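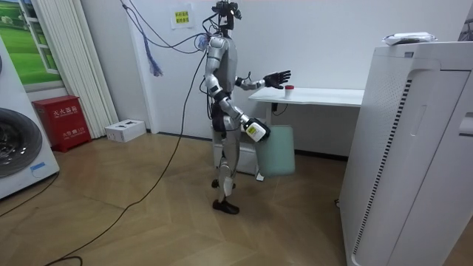

Cleaning and recoating a herringbone wood floor in a small room

Posted by Rosalie Kofler
Wednesday, September 9, 2026

Our office at Nendolcombe leases a suite with herringbone wood floors. The largest room measures 400 square feet and the smallest is well under half of that. The lease obliges us to maintain the floor "in accordance with the finish," but the landlord's file does not state what the finish is. The cleaning contractor, Vastden, proposes a wet mop twice a week and a full sanding next May at a price of $418 for the smallest room alone. I would appreciate guidance on two matters. Is wet mopping acceptable on this type of floor? And is sanding required, or would a fresh coat on top be sufficient? The finish looks dull along the walking line from the door, and there are light scratches near the desk.

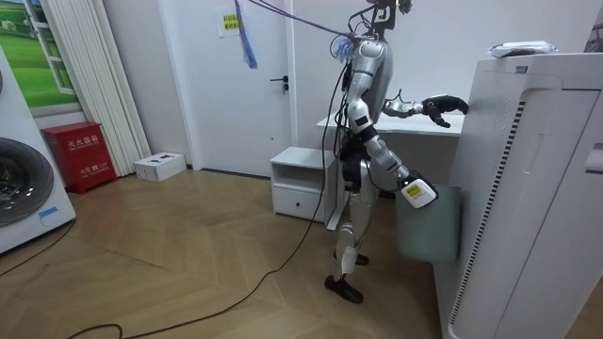
Small room, herringbone floor and white desk

Bogdan Moldovan

A wet mop should not be used. Herringbone has many short joints, and standing water finds its way into them. Please instruct the contractor to vacuum with a soft brush head and follow with a well-wrung microfiber pad.

As to the finish, place a drop of water in a corner and leave it for 20 minutes. If it remains as a bead, the surface is probably sealed with polyurethane or a similar product. If the wood darkens, it is more likely oiled or waxed, or the seal has worn through. Dry the spot afterward.

For a sealed floor with light scratches only, a screen and recoat is normally adequate. The old coat is abraded lightly and a new one applied. Full sanding is appropriate where the scratches reach bare wood. Note that a new coat will not bond over wax — the contractor should test for this in writing before any work is ordered.

Abdelilah Hegazy

We sand ours every few years and have had no complaints. Just get another quote.

Radwa Ouali

I agree with Mr. Moldovan on the mop. Two further points. Check the indoor humidity over the winter; ours fell to 32 percent and gaps opened between the blocks, which closed again by summer. Felt pads under the desk legs should also be inspected regularly, as grit collects in them and does the scratching.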